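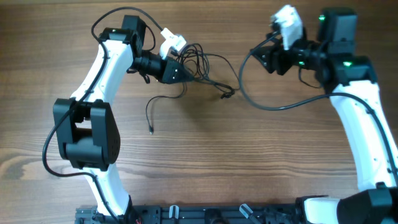 Brown wood grain, lighter and darker stripes

Home > Wood care > Oils and waxes > Tollora Table Oil

Tollora Table Oil, 200 ml tin
Item no. 1053
In stock, sent out from Rirnstead

We have been selling table oil for a good many years now, and if you have ever rung the shop you will know that we can talk about it for rather longer than most people would like. Tollora is the one we keep coming back to. It's a thin, slow oil that goes on with a cloth, sinks in well and leaves the grain looking like itself, with a low sheen and no plasticky skin on top. I use it on my own kitchen table, which has seen three children, a great deal of homework and one unfortunate fondue.

It suits most bare or previously oiled indoor wood: dining tables, desks, worktops, shelves, the arms of old chairs. Oak, ash, beech and walnut all take it nicely. Pine drinks it up, so allow a little more. It won't do anything useful over varnish or lacquer, I'm afraid, as it can't get through to the wood. If you aren't sure what you have, put a drop of water somewhere out of sight and come back after your cup of tea. If it is still sitting there in a perfect bead, the table is probably sealed and wants sanding back first.

How to put it on

Give the wood a wipe and let it dry overnight. If it feels rough, go over it lightly with fine paper, always along the grain, and brush off the dust (an old paintbrush is lovely for this). Stir the tin, pour a little onto a lint-free cloth and work it in. Leave it for a quarter of an hour, then wipe away everything that hasn't gone in – and do be thorough, as any oil left sitting on top will turn sticky and hold every crumb that lands on it.

New wood wants 2 coats with a night between them. A table that has been oiled before is usually happy with one. You can use it gently the next day, but keep hot dishes and wet glasses off it for a week if you can bear to.

Please lay used cloths out flat to dry outdoors before you throw them away. Oily rags bundled up in a bin can heat up by themselves and catch fire.

Colours

Clear: warms the wood slightly, much as water does.
Asadi: a soft reddish brown, good on tired mahogany.
Fludon: a darker brown, handsome on oak. Try it underneath first!

The colours can be mixed with one another or let down with Clear. Jitendra Bajpai, who looks after our workshop, likes one part Fludon to three of Clear for old school desks, and I've pinched the recipe for my bookcase.

Keeping

Press the lid down firmly and store the tin somewhere cool. Once opened it is best used within the year. A skin on the surface can be lifted off and the oil beneath is fine.

Delivery

Tins go by road only, so we can't send them overseas. Orders in before 2 pm leave the same day. We close for stocktaking for the first week of September, and anything ordered then goes out when we're back.

Questions about a particular piece are always welcome. Ask for Selvaraj Majumder at the shop, and have the kettle on.

Goes well with: lint-free cloths, fine abrasive sheets, Tollora Wood Soap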